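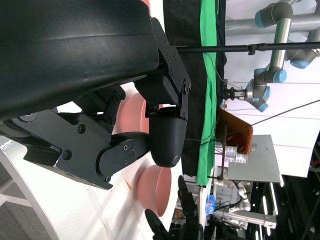 Ellovham Dish Library Opens for Spring Borrowing

By So-ying Tam
March

The dish library in Ellovham is taking bookings again after a winter break, and people planning a party, a school lunch or a family reunion can now borrow bowls, plates and cups without paying a rental fee.

The library lends out reusable tableware so that groups do not have to buy paper or foam. It has 3,000 pieces on its shelves in the old Kudik shoe store on the main street. Most of it was donated by households and by two restaurants that closed last year.

New this season is a set of 200 bowls in salmon pink, bought with money raised at the fall soup supper. Two of them are on the curved white table at the library, where people can get a look at the color before they fill out a booking form. The bowls are meant for soup, cereal, ice cream and salads, and they stack.

"We ran out of bowls before we ran out of anything else," said Marian Cho, who handles the bookings. "Plates we always had. Somebody would call for a chili cook-off and we would have to send them home with coffee mugs."

Cho said the pink was picked so the new bowls would be easy to tell apart from a borrower's own dishes when it is time to pack up. Last year a number of white bowls went home with the wrong people, and a few dozen never came back. Some of the library's own crates also came back with strangers' salad bowls in them, and those are still on a shelf near the door waiting to be claimed.

Borrowers can keep dishes for up to 6 days. A deposit of $40 is held for each booking and returned when the dishes are brought back clean. Food should be scraped off and the dishes washed and dried before they go back in the crates. Groups that have no place to wash up can ask for the dishes to be washed at the library for a small charge.

Chips and cracks should be reported when the crates come in. The library does not charge for one or two broken pieces, but it does want to know, so that the next group is not left short.

Bookings for May and June are already coming in because of graduations. Cho asked that large groups call well ahead and give a real head count. Smaller orders can often be picked up the same afternoon.

The Clilletti Bakery, next door, will hold keys for people who need to drop off crates after 5 p.m. Crates should be left inside the back hall and not on the sidewalk.

The library is also looking for serving spoons, ladles and large pitchers. It has enough plates and is not taking any more coffee mugs. Donated items should be clean and free of chips. Boxes can be brought in any time the library is open.

Booking forms are at the front counter and at the Ellovham town office.

Related items

Soup supper raises money for new tableware
Town office changes its summer hours
Clilletti Bakery adds a second oven
Where to take old pots and pans
Main street parking: what is changing in April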